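Break Room and Canteen Inspection – Checklist with Comments
Skastell building, ground floor
Inspection date: 2022-01-04
Reading time: 3 min

Scope: food prep area, seating, dishwashing, exits. Electrical panels and the freight elevator are on separate sheets. Ratings are OK, MINOR (correct within 40 days) or ACTION (correct before next use).

1. Floors and walkways

1.1 Walkways clear to full width – OK
1.2 Floor mats flat, edges not curled – MINOR. Mat at the dishwasher curls at the corner nearest the drain. Turned over as a stopgap; replace.
1.3 Spill kit present and complete – ACTION. Absorbent pads missing. The seal was already broken at the July inspection and was noted then.

2. Tables and eating surfaces

2.1 Tables stable, no rocking – OK
2.2 Wood surfaces free of splinters, open seams and raised grain – OK in general. See comment.

Comment: run a dry cotton cloth across the grain as well as along it. Snags show up across the grain first. Check the seams between boards by fingertip, especially where tables are wiped several times a day.

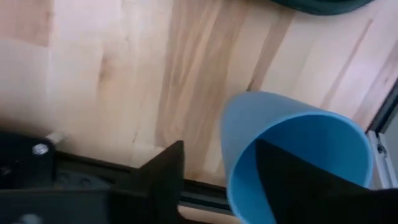 2.3 Surface finish intact – MINOR. Two tables by the window have lost their finish at the front edge. Sand lightly and re-oil outside working hours. Oily rags go in the lidded metal can, never in the paper bin.
2.4 Table inventory tags legible – OK, except tag 243, which has been scrubbed blank. Reissue under the same number.

3. Tableware and utensils

3.1 Plates and cups free of chips and cracks – OK
3.2 Handles tight on all flatware – MINOR. Several forks have play where the handle meets the metal. Food residue collects in the gap. Withdraw and discard; do not glue.
3.3 Trays flat, rims undamaged – OK
3.4 Clean items stored off the floor and covered – ACTION. Open crate of clean cups found under the sink next to the descaler.
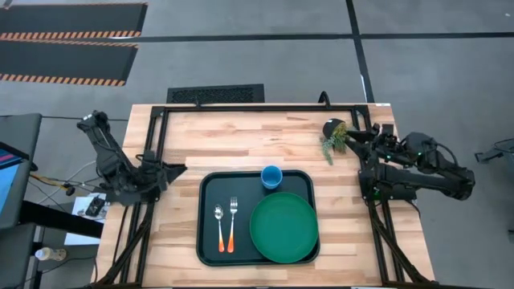 3.5 Breakable and non-breakable items stored on separate shelves – OK

4. Dishwashing

4.1 Machine reaches set rinse temperature – OK, test strip changed color on first cycle.
4.2 Detergent labeled and locked away – OK. The Brokard dispenser has a new key; the old one still hangs on the hook and should be removed.
4.3 Door interlock stops the cycle – OK
4.4 Filter cleaned daily, log signed – MINOR. Log has gaps over the holiday closure, with no note that the machine was off.

5. Fire and exits

5.1 Extinguisher mounted, pin and seal in place – OK, unit 1668
5.2 Fire blanket reachable without passing the stove – ACTION. It hangs directly behind the stove. Move to the door side.
5.3 Exit door opens with one hand – OK
5.4 Clearance of 100 cm in front of the exit – MINOR. Met on the day, but scrape marks on the floor suggest the Galov drinks cooler gets pushed into this space. Mark the floor with tape.

6. First aid

6.1 Kit stocked against the list inside the lid – OK
6.2 Burn dressings in date – MINOR. One pack expired.

Open ACTION items: 1.3, 3.4, 5.2. Reinspection covers these three only. Send photos of the moved fire blanket and the restocked spill kit to the Obi site office before requesting a visit.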